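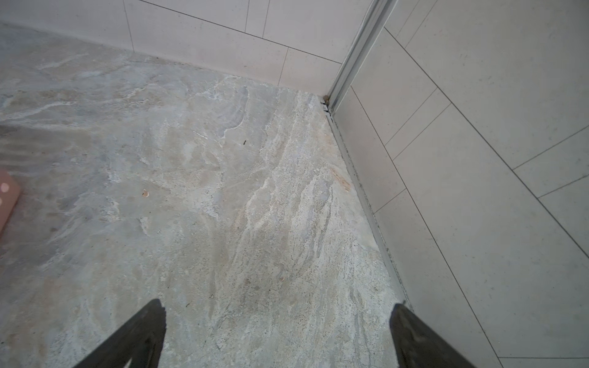 What is Grevora?

It's a community language school in Mirley where grown-ups learn Vietnamese, from a first hello right through to arguing about the news with your mother-in-law. We run evening and weekend classes, a homework club for kids, a lending library and a choir that is louder than it is tuneful (we love it anyway).

How we started

Grevora began in January, in the back room of the Ngô bakery, with 3 learners and one photocopied workbook. Phong Hoàng taught that first class standing up because all the chairs had gone to the students. Two of those learners were married to Vietnamese speakers and wanted to follow the conversation at dinner. The third had booked a trip to Huế and wanted to be able to order more than soup.

By the end of that winter the bakery couldn't hold us. People were bringing cousins, neighbours, a boss in one case, and the class had spread out into the shop, where it got mixed up with the bread queue. We moved to the old Sidero building on the corner, and our first term there opened on April 26, 2021. We've been there ever since, and we still get our rolls from the bakery.

These days we have 200 learners on the roll across the year, in classes of 10. We keep them that small because everybody needs to talk, a lot, and you can't hide at the back in a group that size. Believe me, people try!

How we teach

Vietnamese has tones, and tones scare people off before they've even had a go. We start on them in the very first lesson, out loud, with plenty of hand-waving. The word "ma" can be a ghost, a mother, a rice seedling or a few other things depending on how your voice moves, and there's real joy in the moment when a whole room gets all six right in a row. It usually happens in week four. Sometimes it's week seven, and that's fine too.

We teach southern pronunciation as our starting point, as most families in Mirley speak it, and we have one northern group on weekends for those whose relatives are in Hanoi. Learners in both groups read the same books and share the same library. 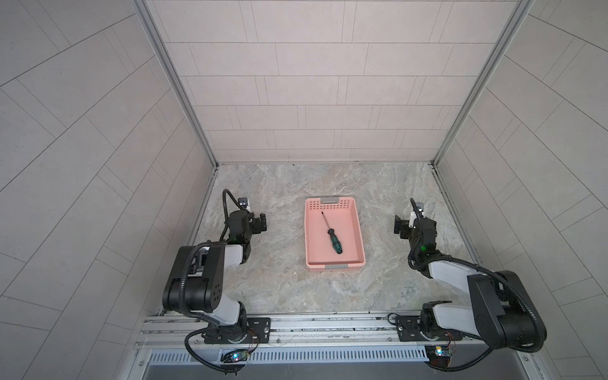
Phong Hoàng says that the pronouns are harder than the tones, and that he has watched perfectly confident adults go silent while trying to work out if the person across the table is an older sister or an aunt. So we practise that as well! Every class has a bit of time set aside for introductions, done over and over with invented ages and invented families, until choosing between chị and cô stops feeling like a maths problem.

Homework is short. We ask for a bit of listening every day, usually a song or a weather report, and a few lines in a diary. The diaries are one of our favourite things about the school. They start out as "I eat rice. I go to work" and by the third term we're reading long complaints about parking, with proper linking words.

The library

Our library is small but it's a good one. We've got picture books, cookbooks, comics, poetry, a full set of graded readers and a shelf of novels in translation with the Vietnamese editions right beside them. Members can borrow for 60 days, which gives slower readers a fair go at finishing something. If you finish early, please bring it back, as the comics always have a waiting list.

Donations are welcome, especially children's books. We can't take old encyclopedias any more (sorry, we've run out of wall).

Kids' homework club

The club is for children who hear Vietnamese at home and would like to read and write it too. Many of them speak beautifully and have simply never seen the words on a page. They play card games, write letters to grandparents and put on a short play before Tết. Last year's was about a buffalo who refuses to get out of bed, written entirely by the kids, and we're still quoting it.
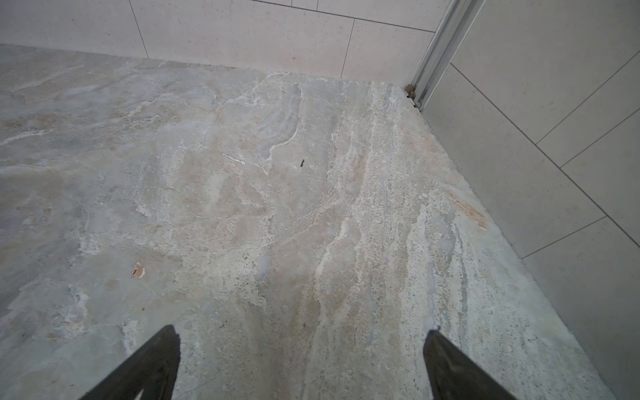 Joining a class

New beginner groups open each term. You don't need any background at all, and you don't need to buy a thing before the first lesson. Come along to an open evening, sit in on a class, and have a chat with a teacher about which level would suit you. If you've studied before, we'll do a friendly ten-minute talk with you in place of a written test.

Fees are set out on the enrolment page, along with our concession rates and the family discount. Choir is free for anyone enrolled, and for partners, parents and the odd neighbour who has been dragged along.

Write to the office with any questions, in English or Vietnamese, and we'll answer in whichever one you'd like to practise.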